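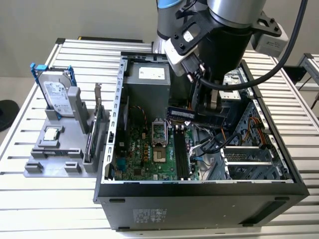 4.2 Memory Module Seating

The second task in the Henia benchmark is to seat a memory module in a desktop motherboard that remains inside its case. We treat it separately from the processor and drive tasks because the final motion combines a tight lateral tolerance with a high push force, and because a small error in pitch cannot be corrected once the edge of the module has entered the slot.

The workspace is shown in Figure 6. The tower lies on its side on a slatted aluminum bench, with the motherboard facing up. Parts that belong to the other tasks are stored in a 3D-printed fixture to the left of the case: a processor in a shallow recess, a hard drive standing in its caddy, and a circuit card held vertically. The case is not stripped for the experiments. The power supply, the drive cage and the cabling stay in place, so the arm has to enter from above and keep clear of the wires that cross the interior. The module in Figure 6 is held at an angle above the board, and the processor socket is empty with its bracket open. The socket state is the same in all trials reported in this section.

Each trial is split into three phases. In the approach phase, the arm moves the module to a pose above the target slot, using the slot position estimated from the camera on the gripper assembly. In the alignment phase, the controller reduces the pitch and yaw error until the long edge of the module is parallel to the slot. In the seating phase, it pushes along the slot normal until a stop condition is met. The approach phase is identical for both methods compared below. The methods differ only in alignment and seating.

The baseline, Rullex, is a hand-tuned spiral search with a fixed push direction. It assumes that the pitch error after alignment is small and does not revise the estimate during contact. The proposed method, Ondari, predicts a corrective twist from a short window of wrist force readings and the current camera view. The correction is applied at every control step, including those after first contact. Both methods use the same force limit and the same time limit, and both start from the same set of perturbed grasp poses. The perturbations were drawn once and stored, then replayed in the same order for each method.

We ran 20 trials per method. A trial counts as a success only if both ends of the module are fully seated when the gripper opens. This was checked by hand after each trial, with the arm parked outside the case. Modules that were seated at one end only were counted as failures, even where a second push would probably have closed the gap.

Of the 40 trials, 29 were successful: 18 with Ondari and 11 with Rullex. The 11 failures fall into three groups. In 6 trials the module entered the slot with a residual pitch error and jammed before the far end was seated. In 2 trials the module rotated between the fingers on contact, and the estimated pose was no longer valid. The remaining 3 trials reached the time limit during search. Both Ondari failures were of the jamming type. All rotation and time-limit failures came from the baseline.

The jamming failures deserve a closer look. In every such trial, the force trace shows an early rise on one side of the slot, followed by a plateau that the controller reads as normal insertion friction. Rullex continues to push at this point by design. Ondari usually backs off and re-pitches the module, but the two failed trials show a correction in the right direction that saturates at the twist limit. Raising the limit removed the problem in bench tests on a bare board. We did not raise it for the in-case trials - the upper part of the gripper would have come too close to the drive cage at the largest corrections.

Two limits of the experiment should be noted. First, the same motherboard and the same module type were used throughout, so the results say little about transfer to slots with a different latch design. Second, slot occlusion was mild. The cables in our case curve past the slots but do not lie over them, and we did not test a layout in which they do. The Sultana task set in Section 5 moves the cabling between trials and gives a better indication of how the camera-based part of the method holds up under clutter.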